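Chapter 7
Measuring and Reporting Floor Area

Floor area is the figure buyers ask about first and the one most often reported wrong. A seller may quote it from memory, from an old tax card, or from the builder's brochure. This chapter covers how area is measured, which spaces count, and what an agent should do when two sources disagree.

Consider a one-story house on Overgaard Lane. The county record gives 1,404 square feet. The listing gives 1,787. Both figures come from people who believed they were right. The listing agent, Vibeke Fogh, had included an enclosed porch with no heat, and the county had not.
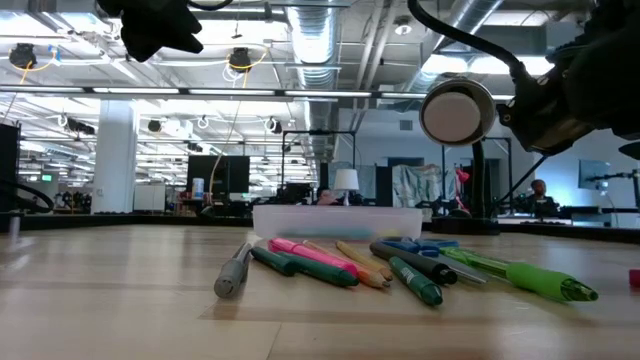

Department of Real Estate and Property Studies, Bikach College

In this book, finished area means space that is heated, enclosed, and suitable for year-round use. Garages and open porches are left out. Basement space is reported on its own line, even when it is finished. Some local rules differ, and students should check the rules that apply where they plan to work.

Detached houses are measured along the outside walls. Condominium units are usually measured from the inside surfaces of the walls, so a condo and a house with the same stated area may not feel the same size. Section 7.3 works through a unit of 1,028 square feet in the Trarner Building, using a floor sketch by Ruby-Lee Doolan.

Key terms: finished area, gross living area, below-grade space, ceiling height, disclosure.

Before starting Section 7.1, review the material on property records in Chapter 2.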